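Tableware and shared table, Jonedville office: progress report to Radu
7 May 2024 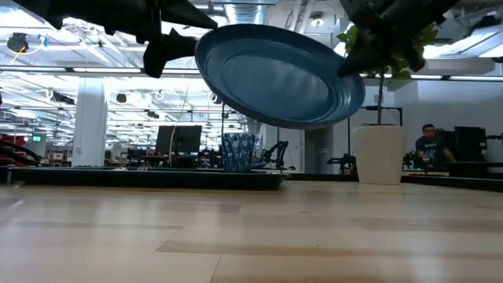 Will the crockery work be finished within the money already granted?
It should be. We have spent 72 per cent of the grant, and the only large purchase left is the second set of shelves.

Background

The grant was made in December so that the Jonedville office could stop using disposable plates and cups and have a proper table to eat at. The work covers buying crockery, finding somewhere to keep it, and agreeing how it gets washed and put back. Zlatko Yordanov is looking after it at our end and wrote this report.

What has been done

The table is in use. It has a pale wood top in lighter and darker strips, and it stands in the open-plan room with the desks. We had first meant to put it in the side room, but the door there is too narrow and the table would have had to be taken apart. People seem content with it where it is. Those who sit nearest were asked before it went in and have not complained about noise at lunchtime.

The plates are dark blue with a raised rim and a shallow dip, deep enough for rice or a stew with a bit of sauce. Drakitent supplied them and delivered in two lots, the second of them three weeks late. A few plates in the second lot had chipped rims and were replaced free of charge. The glaze is shiny and does show knife marks, so we have asked people to cut bread on the boards.

Cups were bought separately from Kurlow. We have the blue and white checked pattern, chosen because the plain ones kept going back to people's desks and not returning. There is a low black tray on the table for them. A larger tray was tried and sent back as it took up too much room.

Use so far

We kept a tally sheet by the sink for the first 4 weeks. It recorded 506 plates washed and put away. The sheet was not filled in every day, so the true number is higher. In the same period the order for paper plates was cut by some 61 per cent. We have not cancelled it completely as visitors' lunches still use them.

Problems

Washing up after two o'clock is the weak point. Plates left on the table in the afternoon tend to stay there until the next morning. A rota was put up and mostly ignored. We now ask each person to wash their own plate and cup and return them before going back to work, which has gone better, though Fridays are still poor.

The existing shelf is also too shallow for the plates. They overhang at the front and two have been broken that way. Until the new shelves arrive the stacks are being kept low.

Next steps

Order the second set of shelves. We have one quote and are waiting for another.
Buy a rack for drying, as tea towels are going missing.
Replace the two broken plates from the same range.
Repeat the tally once the shelves are up, for the same length of time, and send you the result with the receipts.

We are not asking for further money at this stage. If the second quote comes in above the first we will take the first, and the order can go in the same day.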